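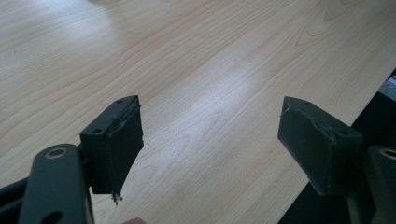

Home Research Opinion Archive Contact

Stop reporting the number without the pads

5/15/19
14 comments Share

Quick one, because I have a plane to catch and a review due, and this has been bugging me since January.

Everybody in our corner of robot learning now collects demos with handheld grippers. Person holds the tool, camera on the tool, person does the task, policy learns from the video. Great method. I like it, I use it, I've argued for it in rooms where people rolled their eyes. Cheap, quick, you can take it to a real kitchen. No complaints.

My complaint is what we leave out of the papers. The rubber.

Fingers wear. Pads scuff, the corners peel, the edges fray and little bits hang off. Anybody who has used one of these things for a month knows that. And then the results table says "parallel jaw gripper, rubber pads" and that's the whole of it. New pads? Pads that have been through 1,000 grasps? Were the pads on the demo tool in the same state as the pads on the robot? No idea. You can read the whole appendix and still have no idea.

Why it matters. The policy sees the fingers in every single image. They're the one thing that never leaves the view. So if all your training video has a torn flap on the right finger, the network is free to use that flap for something. Maybe it ignores it. Maybe it uses it to judge how far the jaws are open. You don't know until you change the pads, and most of us never test that, we just change them when they get bad and carry on.

And that's only the looking part. Then there's the touching part. Worn rubber grips differently. A person holding the tool feels the slip coming and squeezes a bit more, without thinking about it. Robot doesn't. So the demo data has a human quietly making up for bad rubber, and the robot gets handed the same motions with none of the feel.

We did a small check. Small! I don't want to oversell it. Tiruwork Tsegaye went back through our Dolix set, 2,393 demos, and tagged each one by pad condition – fresh, scuffed, torn. Torn came out at 426. More than I'd have guessed. I had told people in a talk that it was "a handful." It was not a handful.

Then we trained twice on the same task, pick up a cup and set it on a tray. Once with everything in, once with the torn ones dropped. Ran 40 trials each on a robot with fresh pads. The smaller set did better. Less data, better result. Not by a mile, and 40 trials is 40 trials, I wouldnt bet my house on it. But the direction was the opposite of what the "just add more data" crowd would tell you, and I'd like to see somebody with more robots than us repeat it.

The pushback I get, in order of how often I get it.

One – variety is good, worn pads are free augmentation. Sure, if it's variety. In ours the wear wasn't spread around. It piled up late in collection, same weeks, same two sites, mostly the same people. So pad wear lined up with table, light, who was holding the tool. Thats a confound with a nice name stuck on it.

Two – mask the fingers out. Tried it on the Taltow tool. Helps with the looking, does nothing for the grip. Also the mask hides the contact, and the contact is the part you wanted to learn from. Maybe a better mask fixes this. I haven't seen one.

Three – reviewers don't care. True. I review, and until this year I didn't ask either. Guilty. I ask now. The last set of authors wrote back that they'd swapped pads "as needed," and I believe them, and it tells me nothing at all.

What I want is boring. A line in the paper saying how old the pads were at collection and at test. A closeup of each finger at the start and end of every session, saved with the data. A swap rule picked before you start, not when someone gets annoyed. The Sibiya people already log a pad change as an event in the recording, takes them seconds, and you can split their data on it afterward. Aserora has said they'll add a field for it in the next release. Good. Fill it in.

Some of you will say this is housekeeping and not science. I dunno. If swapping a bit of rubber moves your success rate more than your new loss function does, I'd say the rubber belongs in the table.

Tags for our 426 go up with the next version of the set. If you think we called some of them wrong, tell Tiruwork, she has the list and more patience than me.

Share this post | 14 comments

Get new opinion pieces by email. Enter your address to subscribe. Unsubscribe at any time.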